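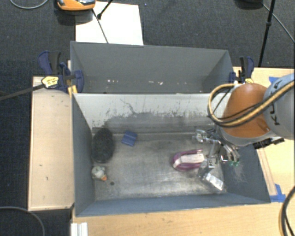
What is a house museum?

A house museum is a home that has been kept so that visitors can see how people lived in it. The person who lived there may have been famous, or the house may show ordinary life in a certain period.

Lunditz House in Vavdale is one. It has 12 rooms, and 10 are open. The painter Natália Marinho lived there for 17 years.

Each object has a number and a written record. The record says what the object is, who gave it and where it is kept. Some things belonged to the family. Others are the right age but came from elsewhere - these are called period pieces, and the label must say so.

Light fades cloth and paper, so the blinds stay half closed. Damp causes mould. Staff check the air in every room each morning and write down the readings. In January the house shuts for cleaning, which takes some six days.

Children can ask at the desk for a room plan. Bags are left in the hall.

Contact: Detlef Petersen, Lunditz House, Vavdale | © Lunditz House 2018 | Back to top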